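## Section 6: Oiling and Maintaining Solid Wood Boards

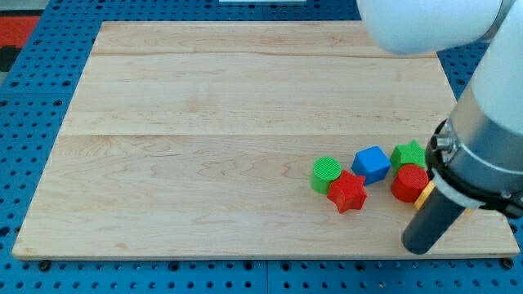
This section covers the first oiling and routine care of unfinished boards treated with Dreton Board Oil. It applies to cutting boards, bread boards and serving boards up to 20 inches long. For larger work surfaces, see the Whitcombe Countertop Supplement. Before starting, look at the board under good light and find any seams, knots and changes in grain direction. A pale board made up of strips, with grain running lengthwise and a few small knots, should be oiled along the strips and parallel to the seams. A perforated tabletop is a suitable work surface, but put a layer of scrap paper over the holes before any oil is poured.

### 6.1 Items required

- Dreton Board Oil, 6 fl oz bottle
- Lint-free cotton cloths
- Sanding block with 220 grit and 320 grit paper
- Soft brush or tack cloth
- Two Skorkstead drying rails, or any pair of clean, narrow supports of equal height
- Metal container with a tight lid, for used cloths

> **CAUTION:** Cloths soaked in oil can heat up and catch fire without a flame or spark. Do not leave them folded, bunched or in an open trash can. Put used cloths in the metal container, cover them with water and close the lid.

### 6.2 Preparing the surface

1. Wash the board with warm water and a small amount of dish soap. Rinse both faces. Do not soak.
2. Dry with a towel and stand the board on its long edge overnight.
3. Sand both faces with 220 grit paper, working with the grain. Use light, even pressure.
4. Wipe each face once with a damp cloth to raise the grain. Allow to dry fully.
5. Sand again with 320 grit paper. Stop when the surface feels even to the fingertips.
6. Sand the edges and any bevel by hand. Do not use a power sander on a bevel - the profile is easily lost.
7. Remove all dust with the soft brush or tack cloth.

**Note:** Knots are harder than the surrounding wood. Heavy sanding around a knot leaves it standing above the surface. Keep the block flat and pass over the knot at the same speed as the rest of the board.

### 6.3 First oiling

Room temperature should be between 60°F and 80°F. Do not oil a board that has been stored in a cold garage or car until it has reached room temperature.

1. Shake the bottle and pour a small pool of oil in the center of the upper face.
2. Spread the oil with a clean cloth until the face is uniformly covered. Work with the grain.
3. Oil all four edges. End grain takes up more oil than the faces and will need a second pass.
4. Turn the board onto the drying rails and oil the other face.
5. Leave for 20 minutes.
6. Wipe off all oil remaining on the surface with a fresh cloth.
7. Leave the board on the rails for six hours before applying the next coat.
8. Repeat steps 1 to 7 until three coats have been applied.

After the final coat, allow 48 hours before the board is used with food.

> **CAUTION:** Always oil both faces. A board oiled on one face only takes up moisture unevenly and may cup.

### 6.4 Checking glued seams

Check the seams before each oiling. A sound seam shows as a thin line and cannot be felt with a fingernail.

1. Hold the board at eye level against a window or lamp and look along each seam.
2. Run a fingernail across the seam at both ends and in the middle.
3. If the nail catches, try to slide a strip of ordinary writing paper into the seam.
4. If the paper goes in, do not oil the board. Oil in an open joint prevents the glue from holding. Reglue according to Section 8 and allow the full cure time.

If the nail catches but the paper does not go in, the strips have probably moved slightly with a change in humidity. Sand the seam level and continue from 6.2, step 4.

### 6.5 Routine care

| Use | Re-oil |
|---|---|
| Daily cutting | Every month |
| Occasional cutting | Every three months |
| Serving only | Twice a year |

One coat is sufficient for routine care. To test between dates, put a few drops of water on the surface. If they soak in and leave a dark patch within a minute, the board is due for oil.

Wash by hand after use and dry standing on edge. Do not put the board in a dishwasher, in an oven or against a radiator.

### 6.6 Troubleshooting

**Surface remains sticky after 24 hours.** Too much oil was left on the board. Wipe hard with a dry cloth. If the surface is still sticky, wipe on a very thin coat of fresh oil, wait five minutes and wipe off completely.

**Surface feels rough after the first coat.** The grain was not raised before the final sanding. Sand lightly with 320 grit once the coat is dry, remove dust and continue with the next coat.

**Board rocks on a flat surface.** Place it with the hollow side down on the drying rails and leave for several days in a room with steady humidity. Do not clamp it flat - this can open the seams.

### 6.7 Replacement parts

| Part | Order no. |
|---|---|
| Board Oil, 6 fl oz | 303 |
| Skorkstead drying rails, pair | 2482 |

Bottles of Board Oil bought before March have a screw cap in place of the pour spout. The contents are the same.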